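I live since two years in the Sturna, the old apartment house at the top of Tornari Street, and I want to write down some things about it before I forget them. A short thread.

The building has 154 apartments. People in the neighborhood always guess fewer, because from the street you see only the front wing. The second wing stands behind the courtyard.

My neighbor Augustina Abubakari has the original rental booklet from her aunt. It promises "filtered air and a quiet elevator." The elevator is not quiet. I can hear it in my kitchen.

In the booklet there is also a floor plan of my apartment, number 3401. The first number is for the wing, so please do not imagine 34 floors. The mail carrier told me that new people explain this wrong to their families every time.

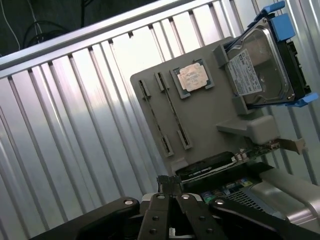
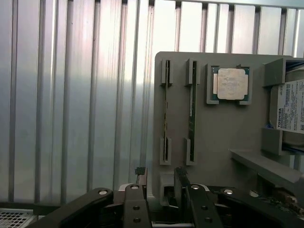

The lobby floor is the part I like most. It has a pattern of green and cream tiles, and near the mailboxes 4 tiles are turned the wrong way. Esko Tikkanen, who lived here as a child, says they were already like this when he was small.

He also told me that the courtyard had a fountain. Now there is a round flower bed in the same place, and if you dig a little you meet the stone edge. Yae Shibata plants tulips there and she knows exactly where the stone begins.

One question I could not answer: who was Mok? The name is cut in the stone over the side door, only these three letters. Oliwia Walczak thinks it was the builder. I think it was a shop, because the side door is wide and has a step for deliveries.

If somebody has old photos of the side door, please write to me. I am interested also in the years when the roof was open for tenants. Fuseini Quartey remembers laundry lines and a bench up there.

In December the residents hang lamps in the courtyard windows. I will post again then, and maybe I will know more about Mok.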